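3.2 Bins and tables

All bins used in the study were open metal bins of the same general form, with high sloping sides and no lid. We chose this form after a short trial in November, when straight-sided plastic tubs from Flindeck were used for one round of sorting. Small items ended up flat against the walls of the tubs and were hard to get out again. With sloping sides most items slid back toward the middle of the floor, and the time spent on the last few items in each bin went down.

The bins were gray inside and out. We did not paint or line them. A lining of thin felt was considered for the noise, but felt holds on to dust and loose threads, and we wanted a surface that could be wiped between rounds. Scratches were left alone. A bin was taken out of use only if its floor was dented enough that a flat item would rock on it. This happened to 3 of the 40 bins.

Each bin stood directly on the table, with no mat under it. The tables came from Grultwood and were set side by side where one was too short. Where two tables met, we checked that the tops were level before placing a bin across the joint. Figure 4 shows a bin in place at one of the sorting stations.
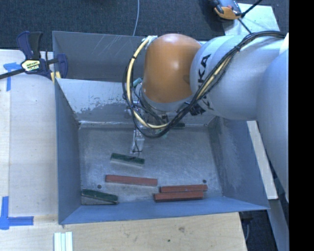
Figure 4. Gray metal bin on the pale wooden table surface. The sloping sides are the form used in all rounds.

Items were put into the bins by hand from a height of 14 cm above the floor of the bin, one at a time, and were not arranged afterward. We found that pouring a whole set in at once gave a pile in one corner, and that the pile was different enough from bin to bin to make the rounds hard to compare. Placing items by hand is slower. It gave a more even spread, and it was kept for the whole study.

A full set was 19 items. Soft items such as cloths and sponges went in first and hard items last, so that the soft ones were not all lying on top. The order within each group was drawn by lot. Items that landed on edge or leaned on a side were left that way.

Between rounds the bin was emptied, wiped with a dry cloth and turned by a half turn. The turning was added when we saw that wear was building up on one side only. A bin with heavy wear on one side does not behave the same as a new one, as small items catch on the rough patch and stop short of the floor. We did not measure this effect separately. It is discussed again in Section 5, together with the results for coins and washers, where it matters most.

The Vesus list of household items was used as the starting point for the sets, with glass items left out. Sharp items were also left out. The full list is given in Appendix B.

Comments (3)

benchmarksmith
Do you have the wall angle of the bins anywhere? I looked in the appendix and could only find the item list.

Benedetti fan
We had the same trouble with straight tubs. Washers on the wall every time. Ended up tapping the tub on the table before each round but then you've moved everything else too.

oro_k
Typo in Appendix B, "spong" in the second row.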